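Two Arms, One Table: Inside the Cedell Workshop Build

February 19, 2019

Ask the builder behind the Dadadness project what got them hooked on robot arms and the answer comes fast. "Dishes! I wanted something that could pick up a bowl without me having to tell it where every single bowl was."

We met at Cedell, the shared workshop where the project has taken over a big table and a good part of the shelving. The builder, who goes by Dadadness online and prefers to leave it at that, started with one arm at home and got as far as pushing a sponge around the counter. Then came the second arm, and the kitchen was suddenly too small.

"With one arm you're always chasing things," they told me. "You push a cup and it slides. With two you can hold and reach, and the whole job changes. I stayed up way too late the first night they both moved together."

That was in January. The control software is called Elley (the name came from a typo that stuck), and it has been rewritten 3 times. The current version keeps a log of every grasp it tries, and when I visited the count stood at 329. I asked how many of those were good ones.

"Fewer than I'd like! But I love the bad ones too. You go back through the log and see it closed a hair too early, or came in too high, and you know what to fix the next evening."

Bowls get most of the attention these days. A rim is thin and curved, and the fingers have to come down on either side of it without tipping the whole thing over. The builder spent six evenings on the approach angle alone, and still talks about it like a favorite hike.

"You want the wrist high and the fingers low," they said, already up out of the chair to show me with their own hands. "And then you go in slow, slower than you think you need to."

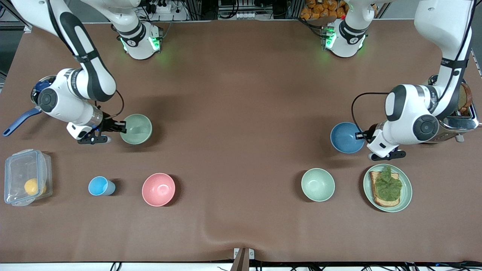

The cloth was a late addition, and they're very happy with it. "On the bare tabletop everything skated. I put fabric down and my afternoon got so much better. It wrinkles, sure, so I smooth it out between runs. I'll take wrinkles."

Next on the list is Debnath, a small add-on to Elley that should let one arm wait for the other when they both want the same spot. Two other members at Cedell have offered to help test it, and there's already a sign-up sheet by the door.

"Come back when it can set a table," they told me on the way out. "Bring your own plate."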